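Teaching by demonstration (robotics)

Teaching by demonstration is a way of giving a robot a new task by doing the task with it. A person either takes hold of the arm and moves it through the motions, or drives it from a distance with a handset, a pair of grips or a second, smaller arm. The robot records its own joint positions along the way, often together with pictures from one or more cameras, and a program then works out how to repeat the job when things are placed a little differently. It is one of the friendliest corners of robotics, as people who have never written a line of code can be teaching an arm by lunchtime!

Hand guiding

In hand guiding, also called kinesthetic teaching, the motors are set to go slack while still holding up the weight of the arm. The teacher grips it near the wrist and leads it along. Forces come through directly, so a tight fit or a stiff lid can be felt at once. The drawback is that the teacher's own hands and sleeves often end up in the camera view, and a heavy arm gets tiring well before the end of a session.

Remote control

Remote control, or teleoperation, keeps the teacher out of the way. In a leader and follower setup, the teacher moves a light arm and the working arm copies it, joint for joint. The match is wonderfully natural for reaching and turning, although most low-cost systems send no sense of touch back. Teachers learn to judge contact by eye, and a slow approach in the last inch makes for much cleaner recordings.

Wrist cameras

A camera fixed near the gripper travels with it and gives a close view of the fingertips, the very place where most small-parts work is won or lost. Bright spots and shiny surfaces can wash out part of the view, and objects very near the lens may be soft. Many teams pair the wrist view with a fixed camera that takes in the whole bench.

The Grellport sessions

A well-liked account of the method comes from the Grellport workshop, where Ese Edet and Osamu Sakamoto recorded 40 demonstrations of a single pick-and-place task in August. One was dropped because the arm had been bumped at the start, leaving 39 for training. Their notes, posted on Oct 26, 2018, are a delight to read, full of remarks on grip height, pauses and the urge to rush. Garba Ogundipe later repeated the work at Stosbridge with 30 demonstrations and 2 teachers, and found that mixing their styles helped the arm recover from a poor first reach.

See also: Gripper; Leader and follower arms; Pick and place; Teleoperation

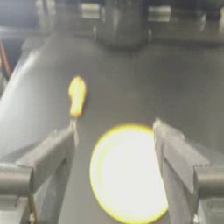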